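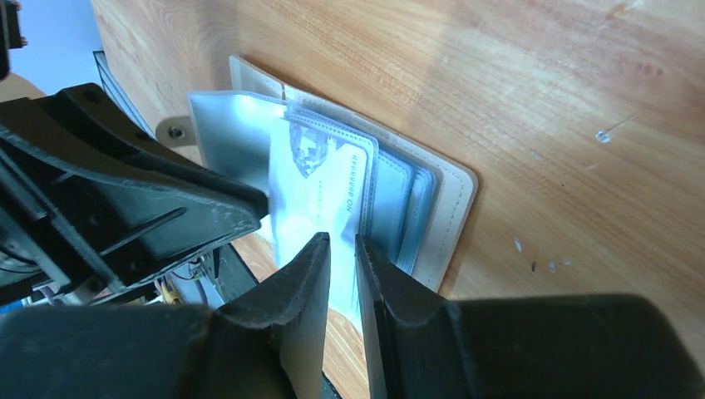
For a good many years I have been going to meetings where people talk about standards for robots, and I have come away from most of them fond of everyone in the room and a little worried about what we wrote down. We are very good at force limits. We can argue happily until supper over the width of a yellow line on a floor. What we hardly ever get around to is the question of what the robot should be allowed to pick up in the first place, and whose name might be on it.

I started thinking about this properly in March, when I spent a few days with the handling group at Ornau, where they teach grippers to deal with soft, floppy, everyday things. A wallet with plastic card sleeves is a wonderful test, if you like that sort of problem (and I do!). The sleeves are thin and shiny, they slide over one another, and they bend the moment you pinch them. Anyone who has stood at a pharmacy counter trying to get one card out from between two others knows that human fingers aren't so great at it either.

But a card wallet is also where people keep the facts of their lives. Daryna Kravets, who looks after the object library at Ornau, put it to me more plainly than I could have. "A sponge doesn't have a birthday," she said. She keeps 630 objects on her shelves, and of those, 292 are the kind of thing that could carry personal information if you let it: wallets, envelopes, pill organizers, notebooks, luggage tags. Her rule is that anything of that kind gets filled with made-up contents before it goes near a robot. A practice card should have a number no one could mistake for a real one, say a long row of the same digit, so that anybody looking over the recordings later can tell at a glance that no citizen has been left lying in the data.

I love this rule, and I would like to see it in every handbook. It costs next to nothing. You need a printer, some card stock, and an afternoon. And yet when I went through the handling guidelines that Urix circulates to its partners, a decent and careful document in most ways, I found 400 numbered clauses and not one on the subject. There is a clause about the storage temperature of spare belts.

Now, I can hear my old friend Bożena Marciniak clearing her throat. She ran a test floor for most of her working life, and we have had this argument over many pots of coffee, most recently on a Sunday when I had really only come by to return a casserole dish. Bożena thinks rules breed. You add one about cards, then somebody wants one about envelopes, and before long the young people are filling out forms when they should be watching the arm. She once inherited a checklist of 240 items and found that her crew was ticking all of them in the parking lot before they came inside. I take that seriously. A rule people tick in the parking lot is worse than having none, for it lets everyone above them sleep soundly.

Where she and I part ways is on what kind of rule this is. Daryna's sits on the shelf with the object. The wallet comes out already stocked with its practice cards, and the operator has nothing to remember and nothing to sign. Most of the good practice I have admired over the years has worked that way — somebody did a small, dull job beforehand, and everyone afterward was spared a decision.

I would go a bit further than Ornau does. The Zinchenko workshop has been drafting a short code for household robots, and the people behind the Dronine trials have said they will follow it, so there is a real chance here to get something in early. I'd ask for two sentences. Objects that ordinarily hold personal details should be stocked with plainly false ones. If a real one slips in, the recording is set aside until its owner has been asked. Bożena, when I read her these over the phone, said the second sentence would cause trouble, and that I should keep it anyway.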